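Dedham talk, 2025-12-10. Speaker notes, 20 minutes plus questions. Slides are sparse, so most of it is in here.

## Opening (2 min)

- Thank the hosts. Mention the tea is at the back and people can get up for it.
- Say what the talk covers: setting up a work table for sorting small parts. Benches, bins, where things go, how to keep it that way.
- Say what it leaves out: stock systems, labels with barcodes, anything to do with buying. There's a separate session on that in March.
- Ask for hands: who sorts at a table, who sorts standing at shelving? Adjust the middle section if it's nearly all shelving.

## Where this comes from (3 min)

I looked after the parts room at Temonitz for a good while before moving to the Molel site. Temonitz had 17 benches and no two were laid out alike. If you covered someone's shift you spent the first part of the morning finding out where they kept things. Small black parts might be on the left at one bench and in a drawer at the next.

We didn't set out to fix all of it. We picked one bench, cleared it down to the wood and put things back one at a time. Anything that hadn't been asked for after 14 days went back to the store. A lot went back - tape, old trays, three staplers, a box of keys.

(Pause here. Someone usually has a story about keys.)

## The table itself (4 min)

Points to make, in any order:

- Wood is kind to small parts. They don't skate about the way they do on steel, and it's quieter.
- Pale wood shows up dark parts. If most of what you sort is black or dark blue, you want a light top under it. If your parts are pale, lay down a dark mat.
- Stripy grain can hide thin things such as pins and short wires. Wipe the top at the end of the day and look along it from the side.
- Check the floor. Concrete floors are rarely level, and a table that rocks will walk a bin to the edge over a week.
- Oil the top twice a year. Keep water off it.

Now the layout. Containers go out towards the corners and the middle stays clear. The middle is for whatever you're dealing with at this moment, and it's the first place that gets stolen for storage. Put one mug down there and by Friday there's a tray next to it.

Use different colours for the bins and stick to them. Green is green at every bench. People remember a colour long before they read a label, and it saves a lot of talking across the room.

Change slide. Let them look at it before carrying on. Point to the teal-green bin at the far left with the small black parts in it, then the smaller blue basket on the far side with the dark pieces, then the bare wood in between.

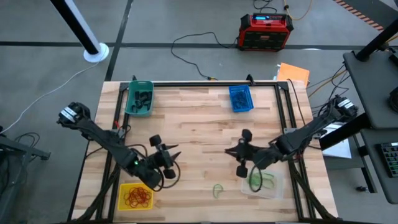

## Choosing the containers (4 min)

- Rounded corners inside the bin if you can get them. Fingers get the last few pieces out without a fight.
- Slotted sides are fine as long as the slots are narrower than the smallest thing you'll put in. Take a part with you when you go to buy. I didn't, and we had 48 baskets at Molel that leaked washers.
- Keep the fill low. A heap looks like plenty of stock, but it spills as soon as someone digs in it. Two thirds full is a good stopping place.
- One kind of part to a bin. Mixed bins start as a favour to the next person and end up as a job for them.
- Low sides at the front, taller ones further off.

If there's time, pass round the two sample bins from the bag. Get them back before questions.

## Keeping it that way (4 min)

At Asante they do a five-minute reset at the end of each shift. Strays out of the middle, bins back to their corners, top brushed towards the near edge and into a pan. Whatever is in the pan gets sorted there and then. We copied it and it took roughly a month to stick.

Things that went wrong for us:

- We marked bin positions with tape. It lifted, collected dust and left glue on the wood. Small pencil marks did the job.
- We let people add a "misc" bin. It was full in a week.
- We refilled at random times. Refilling first thing is easier, with the table bare.

## Close (3 min)

Ask them to go back and clear one table only, and leave the others alone until it has run for a few weeks. Handout is by the door, with bin sizes and the oil we use.

Questions. If it goes quiet, bring up drawers - people have opinions about drawers.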